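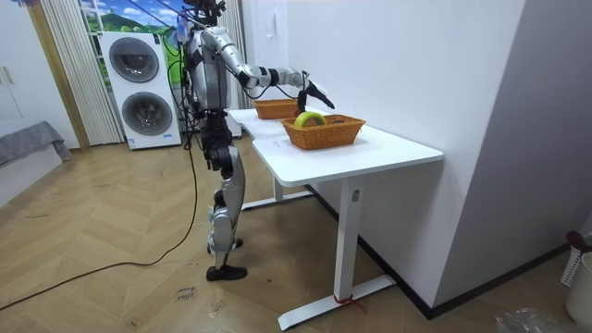 What's in this folder?

Notes and tables from my long-running attempt to keep a desk tidy using baskets. I called the project Risham, and the name stuck.

Every row in the main table is one thing going into or coming out of a basket on a desk. There are 460 rows at the moment, and I add more whenever I get a free Sunday. I started with small stuff like tape, pens and chargers, then got carried away and added mail (so much mail!).

What the columns mean

item – what I'd call it out loud, so "tape" and never "adhesive"
basket – near or far, as seen from my chair
action – in, out, or swap
note – whatever I felt like typing, sometimes blank

Joonas Rissanen went through the first 300 rows and fixed my spelling, bless him. Rows after that are all me, so expect a few "basekt"s. Remedios Pacheco added 20 rows from her own desk in June, and those have RP in the note column. She sits on the other side of hers, so her near and far are flipped compared to mine. I haven't changed them.

Known problems

Row 83 is in there twice. Swaps were logged as two separate rows early on, and I've only merged half of them. Things that lived on the desk but never went into a basket aren't listed at all – my mug, mostly.

To do

Finish merging the swaps, and pick one word for rubber bands.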